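The Last Hour of the Shift

My aunt Océane Gauthier worked for many years in a packing hall in Welstead. When I tell her that I write about automation, she always asks me the same thing: can it sweep under the table? In October I visited a workshop that tries to give machines such small jobs, and I thought about her question during the whole train ride home.

People imagine that a factory is already the easy place for a robot. For welding and for lifting, this is true. The part comes to the same point, the arm goes to the same point, and it can be done 2000 times without a complaint. But a shop floor also has chores. Somebody must put the clamps back, pick a rag from behind a bench, and decide if a box is trash or if a colleague is keeping it for tomorrow. These tasks have no fixed point. They are very near to what we do in a kitchen after dinner, and I believe they are difficult for the same reasons.
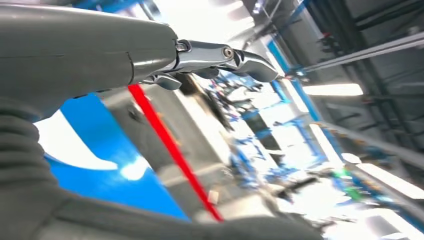

A metal gripper at the end of its gray arm, in an industrial workspace.

When I look at such a gripper, I admire the work in it. A finger of metal with a curved tip can be strong and exact. Still, my own fingers tell me many things before I have thought anything: that the cloth is slipping, that the cup is heavier than I believed. I don't say a machine must have skin like ours. I say it must have some way to be surprised, and to correct itself before the cup is on the floor.

Ghislain Robichaud, a foreman with whom I discussed this, is more patient than me. In his opinion we ask too much at once. Let the machine do 50 small tasks badly, he says, and keep a person near – in a few years we will see which ones became good. He may be right. My worry is about the person near. If a worker must watch the robot, wait for it and then finish the job, the company has bought a second chore.

I read a forecast that by 2052 no human will tidy a workplace. I can't prove it is wrong. For now I would be content with a machine that does the last hour of the shift, slowly, while the people go home. My aunt would be content too, but she would come back in the morning and look under the table.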